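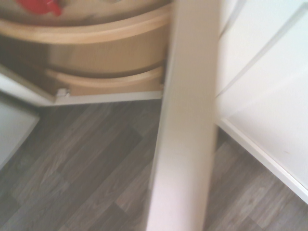 We use cookies to keep you logged in and to count visits. Accept | Manage settings

Corner cupboard, arm on a table, losing the will to live

Vevetti
Right, an update on the kitchen build. The arm can get something off the worktop and down into the corner cupboard. Getting it to stop there is the trouble. The carousel shelf has a raised rim, and if the gripper comes in low it nudges the rim, the shelf turns, and the mug goes off on its holidays. I ran it 50 times last night. It was right 6 times, and I cheered for every one like an idiot.

Fang
Wedge the shelf. Folded cardboard, job done.

Vevetti
Wedging it is cheating. People's shelves turn.

Fang
People's shelves turn because people turn them. Your arm is headbutting it.

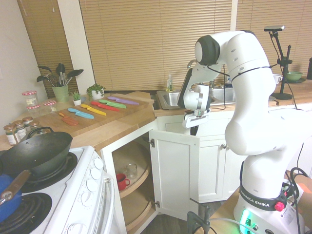

Erard
I'm with Fang on the headbutting, but I wouldn't wedge it either. Come in higher, clear the rim by 10 mm or so, then go straight down. And how is the table fixed? If it shifts even slightly, every position you taught it is wrong.

Vevetti
It's fixed by being heavy.

Erard
Oh dear.

Wisov
Clamp the table before you touch the code. I spent most of June tuning a thing that turned out to have a wobbly leg. 133 saved versions, all rubbish. Also, that door is going to get clouted sooner or later. Take it off its hinges.

Vevetti
The door stays. I have to live here.

Fang
So does the door, for now.

Vevetti
Clamps ordered. Will try Erard's higher approach tonight and report back.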